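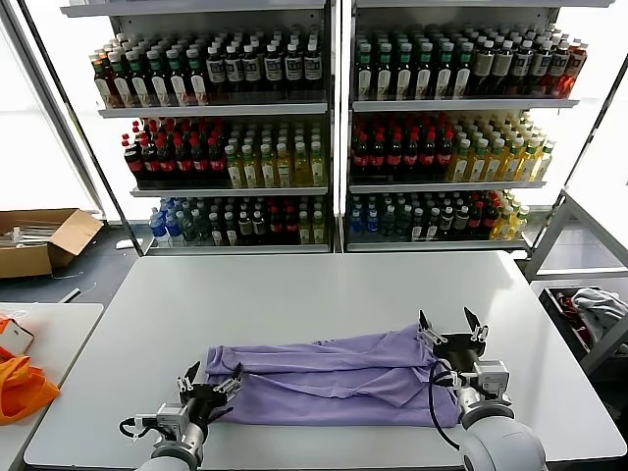
A lavender-purple top, folded lengthwise.

Walking from Rascombe to Kullthorpe: your questions

I get a lot of mail about this walk, and most of it asks the same things, so I've put my answers on one page. Last updated 7 May 2026.

How long is it?
The whole path is 30 miles. I do it in two days with a night in Sowah, which leaves time for a proper lunch and a lot of standing around looking at sheep. I've met people who run it in one go. Good for them!

Which direction should I go?
Start in Rascombe. You get the big climb out of the way while your legs are fresh, and the wind is usually behind you. Going the other way is fine too, but the last 6 miles into Rascombe are all hard road and I hated every one of them.

What should I pack?
Less than you think. I take one spare T-shirt, one spare pair of socks (okay, two), a rain jacket and a warm layer for the evening. I fold things long and flat so they slide down the back of my pack and pad the bit that digs in. My pack comes in at 14 pounds with food and I'm happy with that.

Where can I get something to drink?
You can stock up before you leave Rascombe, and I would, especially in summer. There's a tap by the church in Sowah.

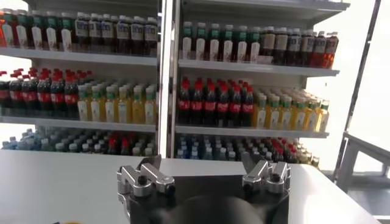
After that it's nothing until you reach the edge of Kullthorpe, so fill everything you've got. I carry two bottles and drink one of them far too early every single time. Please don't count on the streams – there are cattle all the way up the valley.

Can I bring my dog?
Yes, on a leash through the farms. There are a few tall stiles, and you may end up lifting the dog over. Mine is large and does not help.

Is it open in winter?
The path is, but the footbridge below Clorinau floods. I tried it once in December and had to turn back and walk up to the road bridge, which added up to 2 hours to my day. Check the river before you set out.

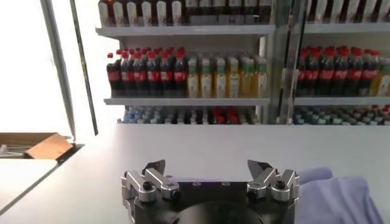
White tabletop, shelving behind.

Do I need a map?
The signs are good as far as Sowah and then get patchy. I'd bring a paper map. My phone loses signal in the woods past Clorinau, right where the path splits. Take the left fork, even though the right one looks nicer.

How do I get back to my car?
There's a bus from Kullthorpe, but it doesn't run late, so look up the times the night before. If you miss it, ask at the pub for the taxi number.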